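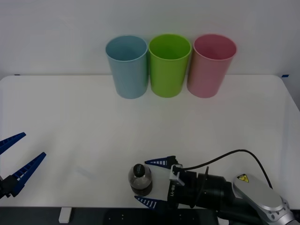 Brullmont Community Center
Kitchen and Dining Room Safety Checklist, with Comments

Date of inspection: August 14, 2026
Inspected by: Valeriano Barrios
Building contact: Irfan Malik
Area covered: main kitchen, dry storage, dining room, back corridor (1,760 square feet)
Type: routine, before fall programs start

Ratings: OK, Needs work, Fail, N/A

1. Exits and corridors

1.1 Exit doors open fully from inside without a key. OK.

1.2 Exit signs lit. Needs work.
The sign over the corridor door has one dead lamp. The other lamp still lights it but it is dim from the dining room side.

1.3 Corridor clear to full width. Fail.
Folding chairs stacked on both sides near the boiler closet. Same comment as last October. They were moved while I was there. Please find them a permanent spot, the stage closet has room if the old banners go.

1.4 Evacuation plan posted. OK.
Still shows the door that was bricked up. Replace at next printing.

2. Fire equipment

2.1 Extinguishers mounted, pin and seal in place, gauge in the green. OK.

2.2 Extinguisher tags current. Needs work.
The unit by the serving hatch has no tag at all. Mollel was the last contractor. Irfan will ask them for the record.

2.3 Hood suppression system serviced within the period. OK.
Tag seen and signed.

2.4 Hood filters clean. Needs work.
Grease at the lower edge of the left filters. Wash them before the first community supper.

2.5 Fire blanket within reach of the range. OK.

3. Electrical

3.1 GFCI outlets trip and reset. Fail.
The outlet left of the prep sink does not trip on the test button. Taped over and marked out of use. Needs an electrician.

3.2 Cords and plugs undamaged. OK.
Coffee urn cord was replaced since the last visit.

3.3 No extension cords in permanent use. Needs work.
One behind the Kitix freezer. Freezer should be moved within reach of the wall outlet.

3.4 Panel accessible, 3 feet clear in front. OK.

4. Gas and hot surfaces

4.1 Shutoff valve labeled and reachable. OK.
Label is handwritten and fading.

4.2 Burners light evenly. OK.
Right rear is slow but lights. Keep an eye on it.

4.3 Oven door closes and holds. OK.

5. Food storage

5.1 Refrigerator at 40 F or below. OK.
Read 38 F on my thermometer. The door display read 36.

5.2 Freezer at 0 F or below. OK.

5.3 Dry goods off the floor. Needs work.
A sack of rice and two cases of canned tomatoes on the floor under the lower shelf.

5.4 Opened items dated. Needs work.
Flour and oats not dated. Everything in the refrigerator was.

5.5 Chemicals kept apart from food. OK.
The Cida degreaser is now in the locked cabinet with its safety sheet. Good.

6. Tableware and small items

6.1 Plates and bowls free of chips. Needs work.
14 soup bowls pulled for chipped rims. Throw them out, do not put them back for crafts.

6.2 Plastic cups free of cracks and rough edges. OK.

6.3 Knives stored in a rack or block. OK.

7. Floors and water

7.1 Floor drains run free. OK.

7.2 Floor surface sound. Needs work.
Lifted tile at the walk-in threshold, a trip hazard when carrying trays. Fix with 3.1 if the same handyman can do both.

7.3 Hand sink has hot water, soap and towels. OK.
Hot water took 20 seconds to arrive.

8. First aid and records

8.1 First aid kit stocked. Needs work.
Burn dressings expired. Blue bandages fine.

8.2 Incident book in place. OK.
One entry since the last check, a minor cut, written up properly.

Follow-up

The two Fail items (1.3 and 3.1) have to be closed before the kitchen is used for any public meal. Irfan to send a photo of the cleared corridor and a copy of the electrician's invoice. The Needs work items can wait for the October visit, except 2.4 and 8.1, which should be done before the first supper.

Signed: V. Barrios
Received: I. Malik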